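Gelano continuation patent – does anybody read the claims before posting?

Started by tomasz_k, 30th January
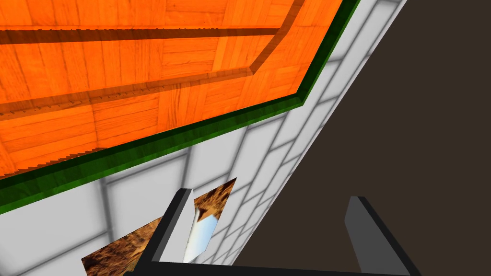
I am following the Gelano filings for some years as a hobby, and this week I see again many posts which say that Gelano "has invented" touch input through gloves. Please be careful. What was published is a continuation. The description is the same text as in the parent patent, and only the claims are different. The parent was granted already, and in it you can find the same sensor layer and the same drawings.

What is new is claim 1. In the parent, the sensor had to be under the display. Now it says "adjacent to a display", so it would cover also the side of a device. I think this is the whole reason for the filing, because the Cosidden reader has its sensor on the side. I would like to hear from people who know the Canadian practice, as my reading is only of the US document.

--

harbourmaster
Good summary, but I think you're reading too much into one word. Companies change "under" to "adjacent" all the time to tidy things up. Cosidden shipped its reader well after the parent was filed, so I doubt anyone at Gelano was losing sleep over it.

--

tomasz_k
Thank you for the answer. I do not agree that it is tidying. A continuation costs money, and somebody paid a lawyer to write 34 claims. If you look at claims 9 to 14, every one of them speaks about an edge or a side wall. In the parent there was not one claim of this kind.

--

pdw_moncton
Not a lawyer, but I did eight years of searching for a firm. Two things.

First, it is perfectly legal to write new claims with a competitor's product on your desk, as long as the original description supports them. So the question is whether the parent ever describes a sensor on the side. Paragraph 41 mentions it in half a sentence. Is that enough? People will argue about that for a long time.

Second, in Canada we don't have continuations in the US sense. We have divisionals, and they're a lot less flexible. You can't keep one pending forever and keep rewriting it.

--

tomasz_k
This is very useful, I did not know about the difference. I had paragraph 41 marked with yellow and then I forgot it. "In some embodiments the layer may extend to a lateral face." For me this is thin, but it is there.

--

ferrous
Who cares. Laizer did gloves years ago and it was rubbish. Mine worked with the thin liners and with nothing else. A patent is not a product.

--

harbourmaster
Laizer used a high sensitivity mode, which is just turning the gain up. Different approach. Gelano measures the pressure and the field together. Whether it works in minus twenty is another matter.

--

ferrous
If it needs a lawyer to explain the difference then it's the same thing.

--

quillfeather
Does anyone have the list of what the examiner cited? I looked on Susbridge and it gives me 2,148 results for the family, most of them duplicates.

--

tomasz_k
On Susbridge you must tick "one per family" before you search, not after. If you tick it after, it only hides the results on the first page. For the cited documents, open the parent and go to the tab "Backward". The important one is from Niall Buchanan, a single inventor, who described a side sensor for a marine radio. His application was abandoned, but it still counts as prior art because it was published.

--

pdw_moncton
Found the Buchanan one. It's resistive, so Gelano will say it doesn't measure a field at all. Still, I wouldn't want to defend claim 9 against it. Claim 12 looks safer to me.

--

quillfeather
Thanks, the tick box did the trick. Reading it tonight.

--

harbourmaster
Okay, I've now gone through 9 to 14 and I'll give you half a point. They do look aimed at something. I still don't think it's Cosidden, their market is tiny.

--

tomasz_k
Half a point I accept. I will look again in March, when the file history should show the first answer from the examiner – and if claim 9 is gone by then, I will write it in this thread.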